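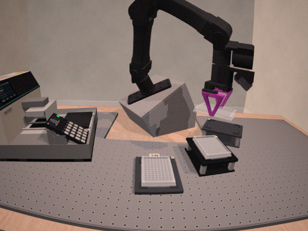 Attachment 1: sim view, plate in gripper over the bench. Plate is tilted. This is the complaint.

Ticket 417
Project: Gokari (student lab automation team)
Opened by: Debora Santoro
Opened: November 2, 2020
Component: arm / gripper / plate handling
Priority: High (was Low, was High, was Low)
Status: Closed, see last entry

Summary
Arm picks up the clear plate and the plate comes up crooked. Everything downstream assumes a level plate, including the part of our demo where we tell the judges how level it is.

Steps to reproduce
1. Load the Tedesco bench layout.
2. Run the pick routine from home.
3. Stop at the hover point.
4. Look at the plate. Feel something.

Expected: plate level over the bench.
Actual: plate tilted slightly. Gripper has it by the short edges like it's supposed to.

Debora, 1st note
Ran it 20 times overnight. It tilts every time, same direction. I was hoping for random, because random we could have blamed on the physics engine and gone to bed.

Debora, 2nd note
Things I changed that did nothing:
- grip force up
- grip force down
- pick speed at half
- plate friction set to 2000, which the solver accepted without comment
- restarted the machine
- restarted it again with more conviction

With friction at 2000 the plate still tilts, it just can't be talked out of it afterward. Put it back to the default. Please leave it there.

Reply from Drelia subteam (grippers)
Gripper fingers close evenly on our test stand, log attached. We think it's the arm. Also please stop calling it "the pink thing" in commit messages. It is magenta and it has a part number.

Reply from arm subteam
Arm repeats fine. We think it's the gripper.

Debora, 3rd note
Thank you both. Very moving.

Swapped in the old gripper model from June. Still tilts, so Drelia is off the hook. Then I commanded the wrist to the same joint angles with no plate and read back the tool orientation. It comes out 2 degrees off level. So the fingers are closing fine on something they arrive at crooked, and the plate follows the fingers on the way up.

Arm subteam, please check the base mounting. The pedestal has a sloped top and the flange sits on the slope, so whatever angle is in the robot description file had better match the angle in the mesh.

Reply from arm subteam
It matches.

Reply from arm subteam
It doesn't match. The mesh got re-exported when we moved to the Ondine branch and somebody rounded the slope. The git history is clear about who. We have agreed as a subteam not to look at the git history.

Debora, 4th note
Corrected the base angle to the mesh value. Tool reads level now. Reran pick, plate comes up flat, hover point is good. Then ran the place routine and it put the plate down a little to one side of where it should have gone, because at some point this semester a person compensated for the bad base angle by hand-editing the place poses. That person left a comment: "idk but this works."

That person was me. Poses reverted.

Debora, 5th note
Full cycle rerun with clean poses. No tilt at pick, no offset at place. Attachment 1 is from before the fix, please don't reopen the ticket on the strength of it. Two people already have.

Follow-ups, separate tickets please
- Script that compares base angle in the description file with the mesh on every export. Arm subteam has offered. I have it in writing, in this ticket, one line up from here if you squint.
- Text on the instrument front is unreadable at this camera distance. Cosmetic, but it'll be on a projector.
- Remove "idk but this works" from the repo. There are others.

Resolution: fixed, base angle mismatch plus bad workaround
Closed by: Debora Santoro

Comment after close, Drelia subteam
So it was the arm.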